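Keeping a Pale Wood Table Pale

I put off buying a light table for years, and then my sister moved to a smaller place and I got hers for nothing, so that was that decided! It had lived on her sun porch with potted geraniums on it, and it came to me with rings, a sticky patch, and one corner that looked like somebody had been sharpening pencils directly onto it (my nephew, and he knows it). I've had it long enough now to have made most of the mistakes, so let me pass along what I do.

Daily wiping

Warm water, a tiny squirt of dish soap, a cloth wrung out until it barely feels damp. Wipe the long way, with the grain, then go right over it with a dry towel. I used to skip the dry towel and wondered why the table always felt a bit fuzzy by the weekend. Water raises the grain on bare or lightly finished wood, and those little fibers grab every crumb and every bit of grime off your sleeves.

Please don't use the scrubby green side of the sponge. I did that with spaghetti sauce once and had a dull spot the size of a saucer for months.

Rings

White rings are usually moisture sitting in the finish. Try the lazy way first and leave them alone for a day or two, because some of them fade by themselves. If not, I use a hair dryer on low, held well back and kept moving. My friend Kenna Tennant swears by mayonnaise left on overnight, and it did work on her end table, but I couldn't stand the smell at breakfast.

Dark rings are a different animal. Those have gone down into the wood and usually mean sanding, so read on.

Sanding a small spot

Test underneath first! Fine paper, light pressure, always with the grain, and go out past the edges of the mark so you don't end up with a dip. If your table is veneer, be really careful, there isn't much there to sand. I wipe off the dust with a barely damp cloth, let it dry until the next morning, and feel it with my fingertips before I put anything on it.
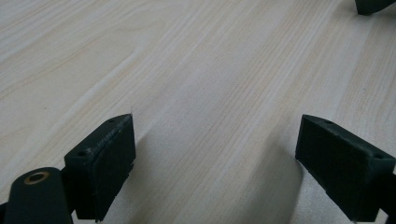
Light wood is never one flat color, and that's the part I had to learn to love. I kept trying to rub out streaks that turned out to be just the wood. On a creamy top like this one you get faint pinkish-beige and soft gray running through it, with tight pinstripes in the middle and wider, wavier grain up toward the corner, and no amount of soap is going to shift any of that. So before you scrub, look at whether your "stain" follows the grain. If it runs along with the lines, it may well be the tree. If it cuts across them or has a round edge, then it's probably coffee.

Finishing up

I use a clear water-based finish now. Oil is lovely, but it turned my test board quite yellow. Two thin coats, a light rub in between, and then keep everybody off it for 7 days if you can manage that. We ate on the couch and I vacuumed a lot.

Felt pads under the fruit bowl, too. A pack of 102 will last you until retirement.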